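**Rorden lab shares Ruretti, a simpler way to teach a robot arm to deal with a messy sink**

*For release Friday, 9 a.m.*

Hi, I'm Buppha Chareonsuk, and I get to write the press release this time because I lost the coin toss (or won it, depending on who you ask). I lead the small manipulation group at Rorden, and we've finally got a result I'm happy to put our name on. We've been working on it since August, in a play kitchen that comes up to my hip, and it's called Ruretti.
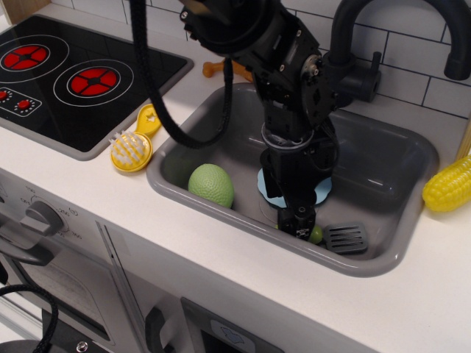
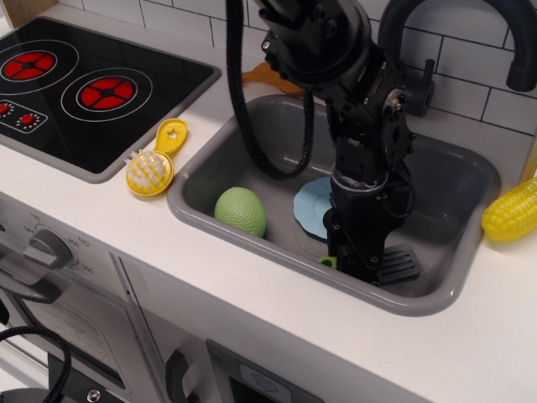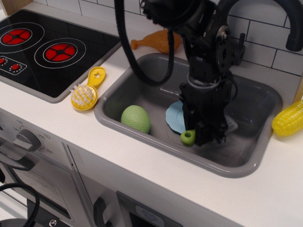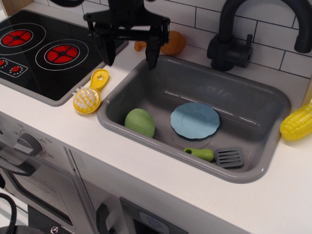

So, what is Ruretti? It's a training method for robot arms that have to reach into a tight spot full of stuff and come out holding the right thing. Most of the methods we'd tried before learn one long motion from start to finish. You show the arm how to do the job, you show it again, and after enough of that it copies you. That works great on an open tabletop! Put walls around the objects, though, and the copying gets sloppy right where you need it to be careful, in those last couple of inches.

Our method splits the demonstration in two. The first part is the approach, which can be pretty loose – the arm only has to get over the basin without bumping into anything tall. The second part is what we call the close-in, and that's where nearly all of our learning effort goes. During training we weight the close-in steps much more heavily, and we let the arm stop and re-plan any time its guess about the object's position shifts. The arm decides for itself where the approach ends and the close-in begins. Earlier versions had us marking that point by hand in every recording, and I can tell you I don't miss it one bit.

**The numbers**

We trained on 801 demonstrations, all of them collected by people driving the arm by remote control. Then we ran 200 test trials with the toys shuffled between runs. Ruretti picked up the requested object and got it clear of the basin in 140 of those. The single-motion method we compared it with (same arm, same demonstrations, same training time) managed it in fewer than half of its own 200.

I'd love to tell you it was all 200, and I know a release like this usually skips over the part where things go wrong, but the misses are interesting, so let me go on about them for a minute. The biggest group were what we call shadow misses. When the gripper comes down from above, it blocks the camera's view of the thing it's trying to grab, and anything small basically disappears under the fingers at the worst possible moment. The arm then has to work from memory. Ruretti keeps a short running memory of where the object was, and that helped a lot, but if the object gets nudged while it's hidden, the memory is wrong and the fingers close on nothing.

The second group were flat things. A plate lying flat on the floor of a sink is a rotten target for a two-fingered gripper coming straight down, and it stayed our lowest-scoring object all the way through. The round, bumpy toys were much friendlier.

**Why a sink?**

People ask me this constantly! A sink is a small box with an open top, and once you can work inside one you've got a decent start on drawers, shipping totes, tool bins and the bottom of a dishwasher. Toys are cheap, they don't break, and a toy kitchen lets us reset a trial in seconds. We also like that there's clutter on the counter which has nothing to do with the task. The arm has to learn to leave it alone, and for the first few weeks it very much didn't.

My colleague Fongchan Ratanaporn wrote the code that picks the switch point, and she's been the stubborn one about testing fairly. "I wanted every trial counted, including the ones where we could all see it was going to miss," she says. "If you let yourself restart those, you end up publishing your own patience." She also asked me to mention that the switch-point code is the part most likely to be useful to other groups, and that it'll run on its own without the rest of Ruretti.

**What we're releasing**

The full set of demonstrations goes up Friday morning along with the training code, the trial logs and our write-up. The failed trials are in there too, labeled by type. The trained model comes in 2 sizes, and the smaller one is meant for labs with a single ordinary graphics card. It's a bit slower to re-plan, but we used it for most of our day-to-day work and got along with it fine.

Everything is free for research and teaching. If you'd like to use it in a product, write to us first and we'll talk.

**What's next**

We're starting on shadow misses right away. The plan is to add a touch signal from the fingers, so that the arm can tell when it has brushed something it can't see – we have an early version running on the bench and it's promising, though I'm not ready to quote any numbers. After that comes a deeper basin, and then (deep breath) water.

We're also hoping two or three outside groups will try Ruretti on arms that are nothing like ours. We've only tested on the one, and I'd really like to know how much of our result comes along when the hardware changes. If you've got an arm and a sink, toy or otherwise, please get in touch.

**Press contact:** Buppha Chareonsuk, manipulation group, Rorden. Interviews and lab visits can be arranged for any weekday afternoon. For questions about the code, ask for Fongchan Ratanaporn.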